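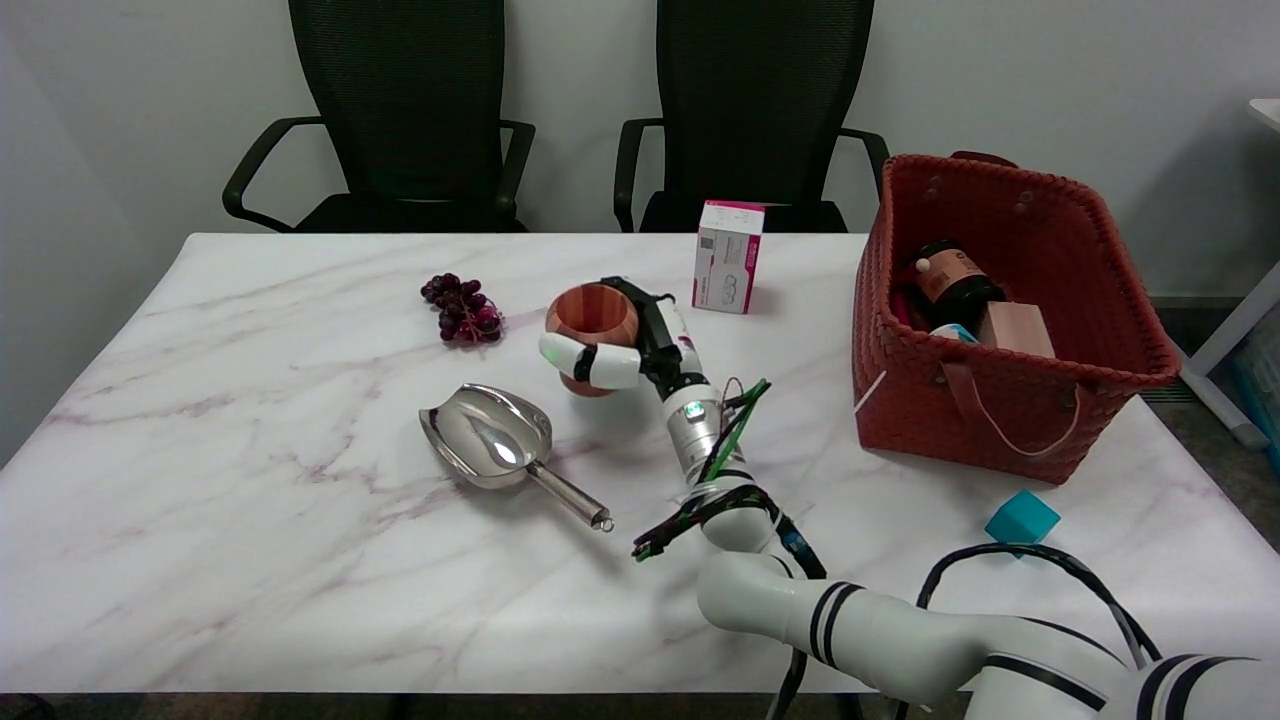 Arm holding the wooden cup, grapes and ice scoop still on the table

Thread: Can any of these clear a table yet?

tidewrack
Posted Wednesday, 7:40 am
Starting a new thread so we stop clogging up the vacuum one. My question is simple. If you left a table like that one alone with a machine and went to work, would you come home to a clear table? I say no. A cup is the easy item. It's round, it's hard, and it doesn't matter much how you squeeze it.

plumbob62
I'd say yes for the cup and the box, maybe for the scoop, no for the grapes. Fruit is where I'd want to see proof. A bunch changes shape when you lift it and the ones at the bottom drag.

ohm_on_the_range
Grapes are not as bad as people think. You take them by the stem, same as a person does. Metal bothers me more. A shiny scoop lying on white marble is hard for a lot of depth cameras. We run a Skesska cell at the shop for sorting stamped parts and polished ones get missed far more than matte ones. Over one month it did 1,634 picks and nearly all the misses were bright steel.

tidewrack
What did you do about the misses?

ohm_on_the_range
Changed the lighting and put a gray mat down. Helped a lot. But I can't ask my wife to put a gray mat on the kitchen counter.

Lindenrow
You are all arguing about picking up. Where does it go after that? My mother's basket has a bottle lying in it at an angle just like the red one there, and if you set something heavy on top of it the whole load shifts. Putting away is the chore. Picking up is a third of it.

plumbob62
Fair. Also someone has to decide that the cup goes in the cupboard and the grapes go in the fridge. I don't count it as done if I have to type that out every evening.

gasket_case
Disagree with the gloom here. I paid 2,000 for a used Gentile arm in May and it loads plastic tubs onto a shelf in my garage. 15 tubs, same size, same spot each time. It does that all day and I do something else. That is a chore and a machine is doing it.

tidewrack
Same size, same spot. That's a conveyor with an elbow.

gasket_case
Call it what you like, I don't lift tubs anymore.

ohm_on_the_range
You're both right as far as shop work goes. Fixed parts, fixed places, machines have done that for years. A house is different every night.

Lindenrow
Has anyone tried the Belance gripper with the soft pads? It's listed at 900 and they claim it handles produce.

plumbob62
A guy at Hirness let me try one. Fine on tomatoes and lemons. It dropped a bag of salad twice - the bag slides on itself. I didn't get to try grapes.

Lindenrow
Then I'll wait. I can clear a table in two minutes and I don't need charging.

gasket_case
You'd still be wiping it after. None of us has even mentioned wiping.

tidewrack
Wiping gets its own thread. If anyone has tried a mixed table at home, soft stuff and metal together, post how long it took and what ended up on the floor.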